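**Tuesday, bench 2 - corded handset, keys and cord**

Carried on from the Verkthorpe notes. White corded desk set, the one with the short handset lead and the small red indicator near the top. Logged in the book as item 2128. Not connected to a line. All of today's work is mechanical: key travel, key return, cord set, position of the handset in its cradle.

Table cleared to the phone and the tools in use. Handset left on throughout. Last time half the readings were taken with it off and half with it on, and the base rocks differently in the two cases, so those figures are not comparable and I have struck them through.

**Keys**

Worked the keypad row by row, top left to bottom right, then the function buttons. Press at the centre of the cap, hold, release, look for return. Repeat with the press at the lower edge of the cap.

- Digits: centre presses fine. Edge presses on the bottom row feel gritty.
- Asterisk: goes down square, comes back slowly when pressed at the edge. Same as in May.
- Function buttons: longer travel than the digits, more side play. Not worn, I think, just a looser fit in the housing.
- Printing on the caps is faint. Readable under the bench lamp, poor without it. Do not use solvent on these.

The base shifts if the press is anything other than vertical. The feet have hardened and slide on the white tabletop. A sheet of Wuria matting under the base stopped it on the second run, but it also raises the back slightly, so note which runs had it (second run only).

**Cord**

Coils are tight near the phone and more open further along. Some set in the curve where it has been stored bent. Hung it straight with a 70 g weight for 24 minutes and the set came partly out, then went back within the hour. Warm water would probably do better but I don't want moisture near the plug.

Plug seats with a click and holds against a light pull. The Humier replacement cord in the drawer has the same plug but the latch is stiffer and needs a fingernail to release. Kept the original for now. If the replacement is fitted, write it on the label, as the two look alike from a distance and have been mixed up before.

The cord wants to pull the handset round on the base when it is brought over the top of the phone. Routed away from the keypad side it lies quiet. Use that routing for all further runs.

**Handset seating**

Seats reliably when lowered flat. Lowered at the cord end first, it can sit proud on the cradle and look seated from above. Check from the side. Hook switch not tested - needs the meter, and the meter is out with the Vashisht job.

Pictures of the set:
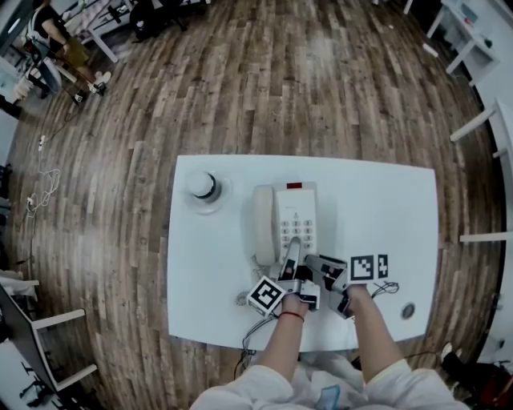
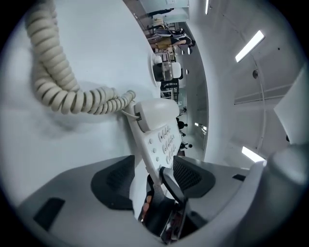
*Photos: bench 2 notebook, own pictures. Free to reuse inside the workshop.*

**To do**

- Repeat the bottom row with matting under all four feet, trimmed so the back isn't lifted.
- Open the housing and look under the asterisk key. Suspect dust on the rubber dome, possibly a burr on the cap guide. Screws are under the label on the base, so lift it from one corner and keep it.
- Meter back, then hook switch and red indicator.
- Order new feet. Existing ones are the push-in kind, measure the hole before ordering as the listed size was wrong for the last set.
- Cord: leave hanging overnight with the same weight, read first thing.

Phone back on the shelf with the handset on and the cord loosely looped, no tie.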